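# Six months with the Trosier benchtop arm: what we paid, and what I'd budget next time

When Dindo Soriano and I first sat down with the quote for the Trosier, we did what I suspect most small labs do. We looked at the price of the arm, winced a little, and forgot to ask about nearly everything else! So this review is partly about the arm (which I like very much) and partly about the money, in the hope that somebody filling in a purchase form this January will have an easier time of it than we did.

First, the good news. The arm is quiet, it's easy to move by hand when you want to show it a position, and the people at Grukudlow, who sold it to us, answered every one of my emails, even the silly ones. Setup took us an afternoon, and a good part of that went on finding the right wrench. We use it for kitchen tasks, mostly picking and placing, and for that kind of work it has plenty of reach for one ordinary table.

Now the budget. We had put aside $3,000 for everything that wasn't the arm itself, and I thought that was generous. The camera mount and the longer cables ate $400 of it before we had bought a single bowl. Please do put cables on your list – good long ones, with a spare of each – and think early about how you'll route them along the arm. Ours still hang in loops wherever they please, and I mean to order proper clips with the next round.

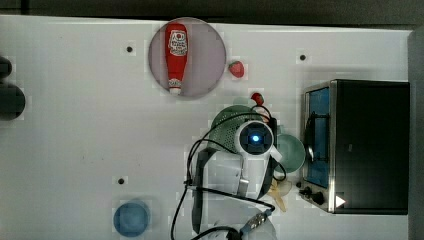
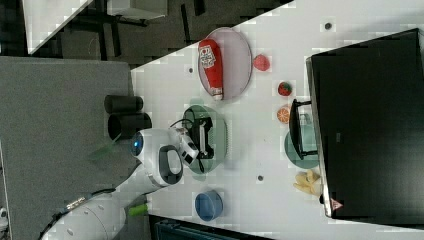
*Kitchen setup with the ketchup bottle on its plate, a strawberry beside it, and the arm reaching in over the table.*

The cheap things turned out to be the nicest part of the shopping. Plates, bowls and play food cost next to nothing, and a mix of shapes and colors gives you far more to work with than another fancy sensor would. Milagros Macaraeg talked me into getting extras of everything, and she was right. Give some thought to the big appliance, too, as it takes up a whole side of the table, and measure your table before you order one (I measured after).

My grumbles are small ones. The manual is thin, the replacement fingers come only in packs of 20, and delivery on ours took 17 days. I'd also have liked a clearer price for the second year of support, which Ramil Talavera had to chase twice for our planning sheet.

Would I buy it again? Yes, gladly, and we've already penciled in a second one. This time the cables get their own line in the budget, and so does the wrench.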